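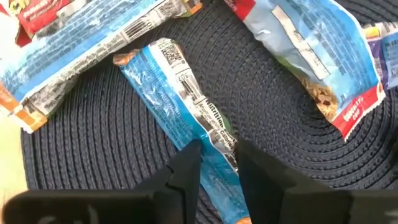 Section 3: Laying out the snack place and clearing wrappers

This section covers the use of the round braided placemat supplied with the Romdale table set, the sorting of individually wrapped bars on it, and the care of the mat afterwards. Read it before first use. Assembly of the table is covered in Section 2. The Pevex wipe-down tray is covered in Section 4.

3.1 Before you start

You will need:
the placemat
a dry, flat table top
a soft brush or dry cloth
a bin for wrappers
a shallow box or drawer for unopened bars

Table tops finished with oil or wax must be left until the finish has hardened. The time needed is given on the tin. A mat laid on a soft finish will leave the pattern of its braid in the surface.

Note: The mat is made from a single cord coiled outwards from the centre and stitched row to row. Slight differences in width between rows are normal and do not affect use.

3.2 Laying the mat

1. Remove the paper band. Do not cut the stitching underneath it.
2. Lay the mat on the table with the finished end of the cord facing down. The end can be found by running a thumb along the outer row.
3. Press down from the centre outwards with the flat of the hand.
4. If the edge lifts, turn the mat over, place a heavy book on it and leave it overnight.
5. Set the mat at least 3 cm in from the table edge.

Caution: Do not iron the mat. Heat from an iron can shrink the stitching thread and pull the coil into a dish shape, and a mat that has pulled in this way cannot be flattened again.

3.3 Setting out wrapped bars

Granola bars and similar items in film wrappers can be placed directly on the braid. The raised rows stop the film from sliding as it would on a bare or varnished top. Wrappers may overlap, but the mat is easier to use if each one can be lifted without moving its neighbour.

1. Take the bars out of their outer carton. Keep the carton if the date is printed only on that.
2. Check each wrapper at both ends. The crimped seal should be flat and closed across its full width.
3. Put to one side any bar with a split seal or a hole in the film. Do not put it back in store.
4. Lay the sound bars on the mat with the printed panel facing up. The nutrition panel is normally set along the length of the wrapper, so it reads most easily with the bar turned lengthways to the reader.
5. Keep different flavours in separate groups where there is room.

Note: Information on ingredients and allergens must be read from the wrapper itself. Some makers also print a small square code that can be scanned with a telephone. The code does not replace the printed text, and it may not scan if the film is creased across it. Smooth the film with a finger and try again under a different light - shine on the plastic is the usual cause of a failed scan.

Caution: Bars from mixed cartons may look alike. Where a member of the household has an allergy, keep the bars meant for that person in a separate closed container and off the shared mat.

3.4 Clearing wrappers

Empty wrappers are light and are easily taken for full ones when they keep their shape. Lift and press each item before deciding where it goes.

1. Pick up each wrapper by the crimped end. Avoid dragging it across the braid, as a torn corner of film can catch in the loops.
2. Press the middle lightly between finger and thumb. A wrapper that gives way is empty.
3. Hold open wrappers with the torn end upwards to keep crumbs in.
4. Put empty wrappers in the bin. Check with your local collection service whether this type of film is accepted for recycling.
5. Return unopened bars to the box or drawer, earliest date at the front.
6. Look over the mat for torn-off strips of seal. Small pieces lodge between the rows and are easiest to see with the mat bent gently over the hand.

Do not shake the mat with wrappers still on it.

3.5 Cleaning the mat

Routine cleaning:
1. Take the mat outdoors or hold it over a sink.
2. Tap the back with the flat of the hand, working round the rows.
3. Brush along the line of the braid. Brushing across it pushes crumbs further in.

Sticky marks (syrup, chocolate, dried fruit):
1. Lift off as much as possible with the back of a spoon.
2. Dab with a cloth wrung out in lukewarm water. Do not rub.
3. Leave for 15 minutes and dab again with a clean part of the cloth.
4. Dry flat, away from radiators.

Caution: Dark colours may release a little dye when first wetted. Test the underside with a damp white cloth before cleaning the face, and do not leave a damp mat on a pale table top.

3.6 Storage

Store the mat flat. If it has to be rolled, roll it loosely with the face outwards and tie it with tape. Elastic bands mark the outer row. The drawer of the Trestetside sideboard, 52 cm wide inside, takes the mat flat - the narrower Söderlund drawer does not.

3.7 Faults

Mat rocks on the table: an item is trapped underneath, or the finished end of the cord is facing up. Lift the mat, clear the table and lay it again.
Outer row has come loose: stop using the mat and sew the row back with strong thread in a matching colour. Do not use glue.
Mat smells stale: air it outdoors in the shade for an afternoon.

For spare thread and replacement mats, see the parts list at the back of this guide.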